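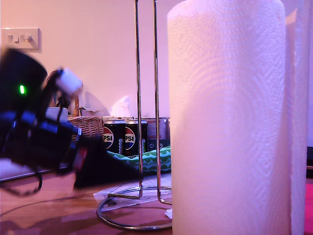
Paper towel roll on its chrome holder, wooden table.

I finally measured the absorbency question instead of guessing. The rule I grew up with was that a heavier sheet holds more water. Sheet weight matters, but the gap between plies matters more, and that gap is set by the embossing.

Method: cut a square, weigh it dry, submerge it for 25 seconds, hang it by one corner until the drip slows, weigh it again. I used a De Luca kitchen scale and tap water at room temperature. The Bisetby sheets took up 859 percent of their dry weight. The Nevness sheets, which feel thicker in the hand, came in lower and varied more from one square to the next. I suspect the hang time. A stiff sheet drains along its lower edge and a limp one folds over and holds a bead there, so the corner method favors limp paper.

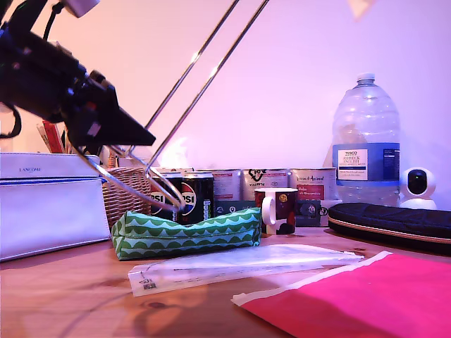

Soda cans, basket and green pouch, same table.

Oil is a separate problem. It wets the fibers well enough but moves slowly, and 25 seconds is too short. I repeated the run with canola and a longer soak, then gave up on the hang test – the squares were still dripping after dinner.

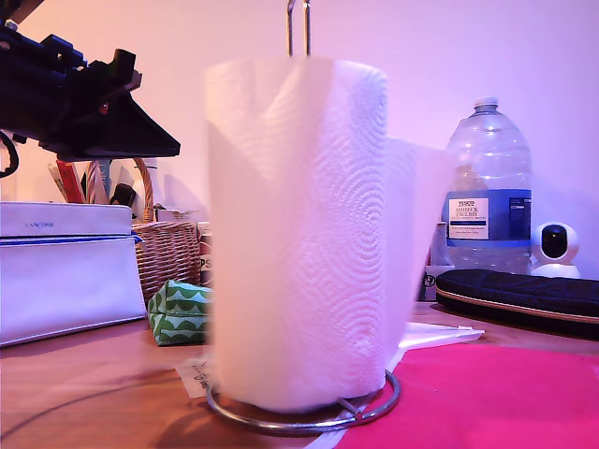 Namo Kitchen Notes, No. 128

Wet strength I tested with a coin stack and an embroidery hoop. Put down 70 drops of water in the center, wait, add coins until it tears. Results were scattered enough that I won't post them yet. Perforation lines are the weak point in every brand, so squares should be cut from the middle of a sheet.

Next run is in September, with a proper drip stand and the same hang time for all samples. The spreadsheet needs its columns relabeled before I put it up.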